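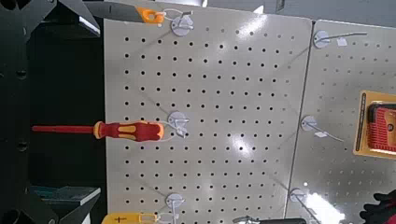 How to Borrow from the Bridton Tool Library

The Bridton Tool Library lends hand tools, garden tools and small power tools to residents aged 18 and over. These instructions apply to all loans made at the Vello Street counter.

1. Register for a card

Bring proof of address and one form of photo identification. A card is issued at the counter and remains valid for one year. Households may hold up to 2 cards.

2. Find the item

The catalog lists 2,669 items. Search by name or by job, such as "hanging a door." Small hand tools are kept on pegboard and may be taken to the counter directly. Power tools are held in the back room and must be requested from staff.

3. Reserve in advance if needed

Reservations are accepted for power tools only. An item not collected by closing time on the reserved day returns to general loan. Demand is heaviest in August - early booking is advised.

4. Check the item out

Staff will note any existing wear on the loan slip. Read the slip before signing it. Items with a replacement value above $80 require a deposit, payable by card.

5. Return the item

Remove dirt, sawdust and dried paint before returning a tool. Blades should be covered. Do not attempt repairs; report any fault to staff and leave the part as it is.

Renewals

A loan may be renewed once, in person or by telephone, provided that no other member has reserved the item. Overdue items are subject to the charges posted at the counter.

Page last reviewed 8 November 2018.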